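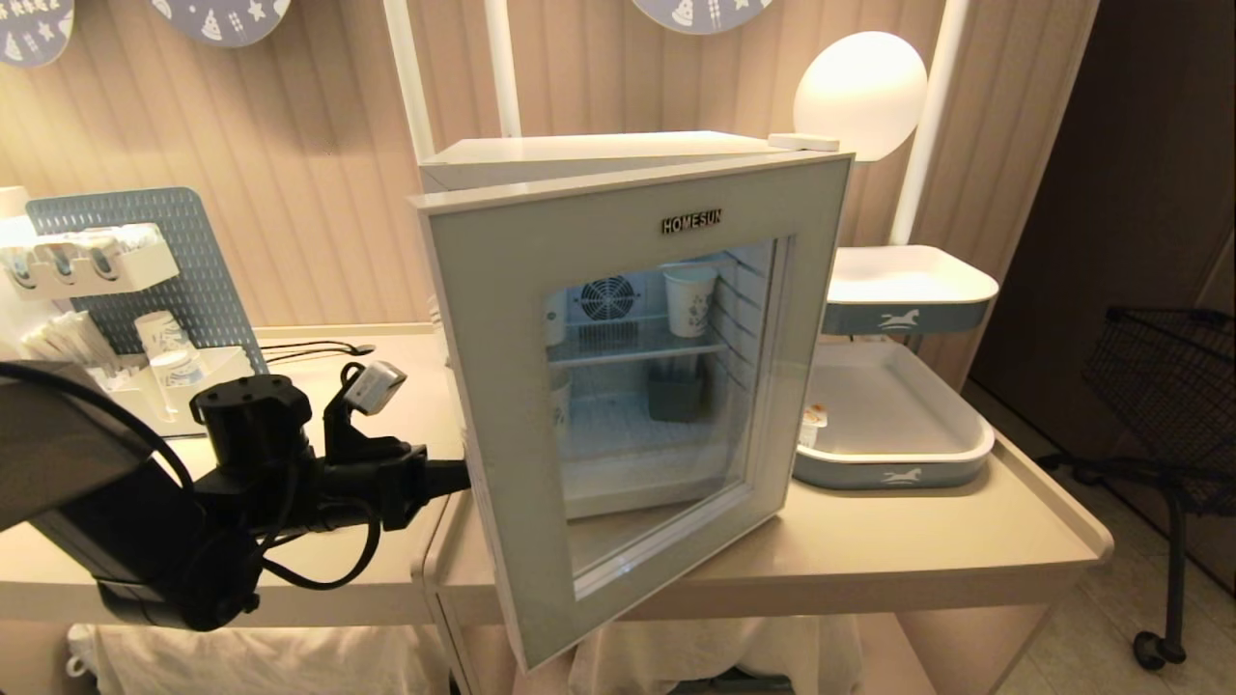 Mini fridge on the coffee counter, keep or lose?

zuster_beans
Finally set up a drinks corner in the break room at Menzies and I'm so happy with it! Beige counter in two sections, pegboard for the cups and sugar sticks, little glass-front fridge next to it. My question is about the fridge. We keep paper cups of cold brew ready on the wire shelves and people grab one on the way past. Is anyone else doing this, or should I go back to a pitcher? 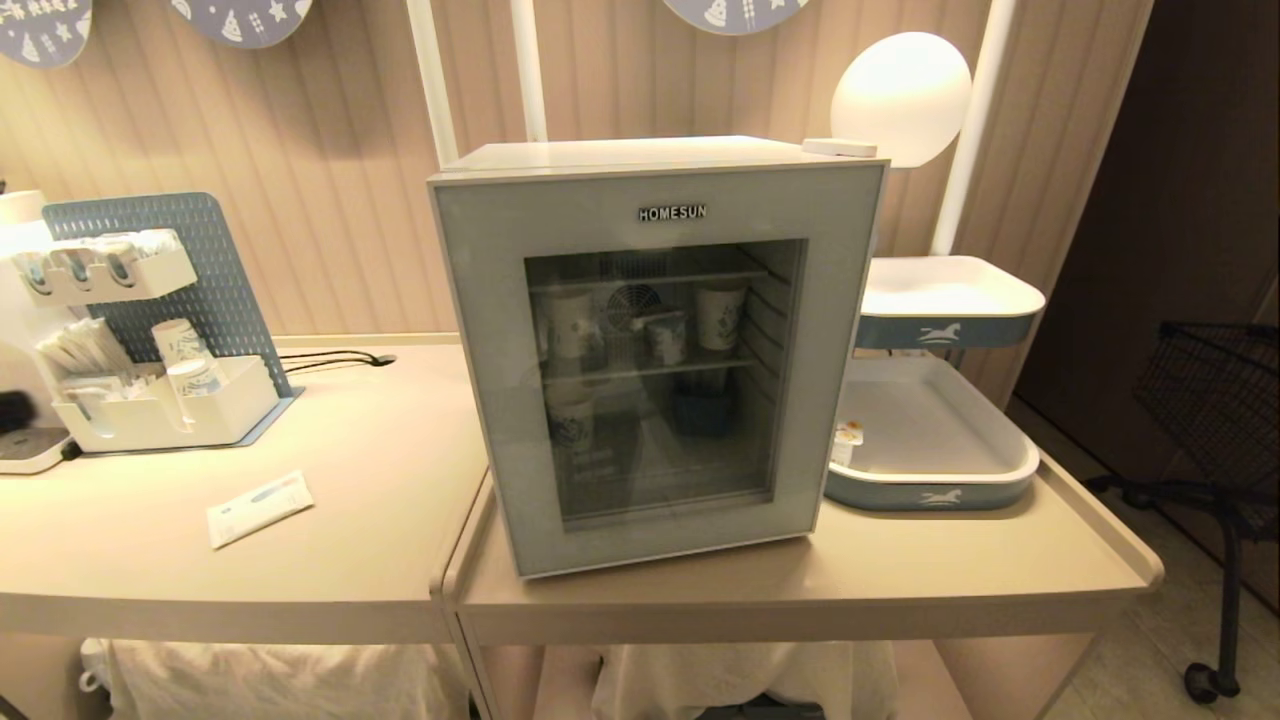
The fridge from the front, horse trays on the right

peltance40
Love the globe lamp! And those horse trays are adorable. I'd go pitcher though. Open cups pick up every smell in the fridge, and in ours it was always somebody's onions.

zuster_beans
No food allowed in this one, so no onions :) The trays were my find, I'm putting tea in the bottom one.

loltell_lou
Disagree with peltance40. We've done cups at our place for 4 months and they go by mid-morning, way before they taste of anything. A pitcher means drips all over the counter. Put lids on if it worries you.

drip_tray_dan
What's the cream surface like to keep clean? I'm looking at something glossy for our corner and I'm nervous about it.

zuster_beans
Easy! Damp cloth, then a dry one. Crumbs and specks do show up on the shiny stuff, so I go over it at 6 when I lock up.
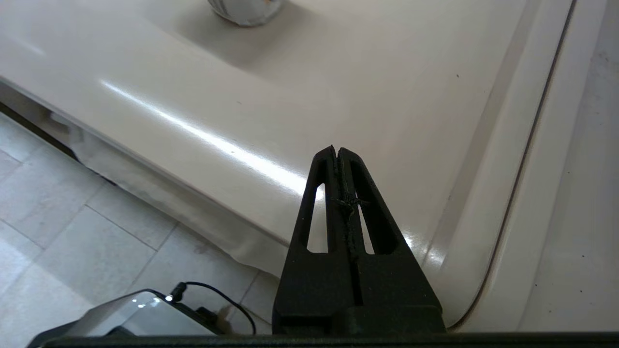 Glossy cream finish up close, chrome bit at the top

drip_tray_dan
Ooh, that's a proper shine. Sold.

peltance40
Still team pitcher, but I'm stealing the pegboard idea. Does it wobble when you pull a cup out?
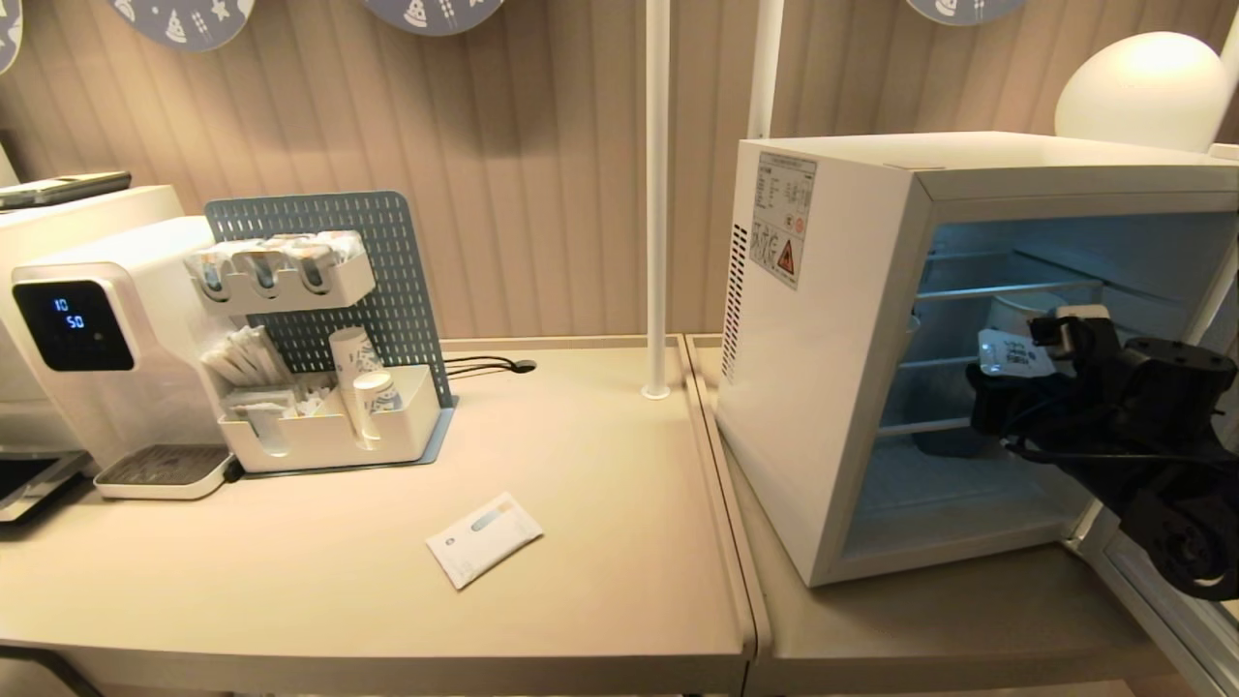
Photo: zuster_beans / Menzies break room

zuster_beans
Not a bit. Power cable goes down through the little hole in the counter, and the hot water is over on the far left so there's no traffic jam. Blue plates on the wall were the last thing to go up, I wanted something to go with the pegboard.

loltell_lou
The plates make it! Little triangles and stars, so cute. Keep the cups.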